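Last revised Sun 28 September. Replaces the old bench sheet for two-arm cells.

# Setting up a two-arm bench for handling tins

This page covers what has to be in place before anyone at Jarkemcombe runs a two-arm handling job with metal tins, and how to run the first trials. It assumes you have done the basic cell induction and know how to home the arms. If you haven't, see Pendo Urio first.

It applies to both benches. Where the two differ, the text says so.

## Before you power anything

1. Read the risk assessment for the cell. If the job has changed since it was signed -- new object, new gripper fingers, a different table height -- it needs signing again.
2. Walk round the bench. Look up as well as down. Hanging cables count as obstacles, and so does anything on a pole.
3. Check that both emergency stops can be reached without leaning over the table.
4. Press each stop once and reset it. Write the result in the log.
5. Put the key switch in reduced speed and take the key out.

For everything on this page the speed limit at the gripper is 24 mm per second on approach. The controller will let you go higher. Don't, until the job has been released.

## Choosing and placing the tins

Use sealed or lidded tins for programming work wherever you can. A glancing touch from a finger will tip a tall tin more easily than you expect, and ribbed sides give an uneven grip if the pads land half on a ridge.

Start with one tin per arm. Add more only when the single pick is repeatable. When you do add more, spread them out so that the arms have different depths to work at, with at least one tin well back from the others. A job that only works on a neat row near the front edge hasn't been tested properly.

Labels matter if you are using vision. Turn the main panel towards the camera for the first trials and write down the label text in the job notes, so the next person can set up the same way. Put down the scent and net weight too, as two tins from the same range can look alike at a distance.
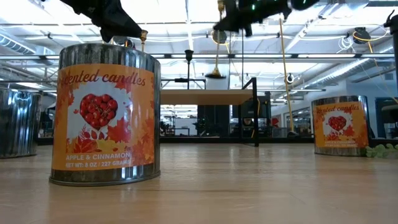 *Reading time: 5 minutes*

With "APPLE & CINNAMON" 8 oz tins like these, the notes should give the full wording, 227 grams included. The heart on its white panel is a handy thing to line up by eye when you turn the tin. Note down any decorations left on the table as well, leaves and so on. They may confuse the detector, and an arm can drag them.

## Setting the keep-out zones

Each arm gets its own zone, plus a shared zone that only one arm may enter at a time.

- Draw the arm zones first, in the cell editor, with the tins in place.
- Leave 700 mm clear above the tabletop for the parked position.
- Make the shared zone larger than you think you need. You can shrink it later.
- Lock the zones with your own login. Don't use the shop login for this.

The Fisteo editor shows zones as solid blocks once they are locked. If a block is still striped, it has not been saved and the controller will ignore it.

On the Van Rooij bench the zones are lost if the power goes off before the controller has finished writing. Wait for the message on the pendant.

## The first run

One person holds the pendant. A second person watches the arms and says nothing except "stop". Anyone else stays behind the line.

1. Run the path with the grippers open and no tins on the table.
2. Run it again with tins in place, stopping just short of contact.
3. Close one gripper on one tin. Hold, release, back away.
4. Lift 24 mm, hold, set down.
5. Repeat with the other arm.
6. Only then run both arms together.

If a tin moves sideways when the gripper closes, the centre point is wrong. Correct the point. Turning up the grip force will hide the fault and dent the tin.

Hands stay off the table whenever drive power is on. This includes nudging a tin back into line. Stop the arms, enter, move the tin, leave, reset.

## Releasing the job

A job can be released after 2,000 cycles at reduced speed with no dropped tins and no zone faults. A fault sets the count back to nothing. The last job we sent to Brernmont got as far as 1,798 before a zone fault, and it went back to the start like any other -- the cause was a cable tie, found the same afternoon.

Record for each job:

- job name and version
- tin type and label text
- gripper fingers fitted
- grip force
- zone file name
- who held the pendant, who watched
- cycle count and any stops, with the time of each

Stops that someone pressed "just in case" go in the log too. Leave them in when the sheet is typed up.

## Shutting down

Park both arms, grippers open. Drive power off, then controller, then air. Tins can stay on the bench overnight if they are clear of the parking path. The key goes back in the cabinet.

The grip force table is being redone and will be added in October. Until then use the printed one inside the cabinet door.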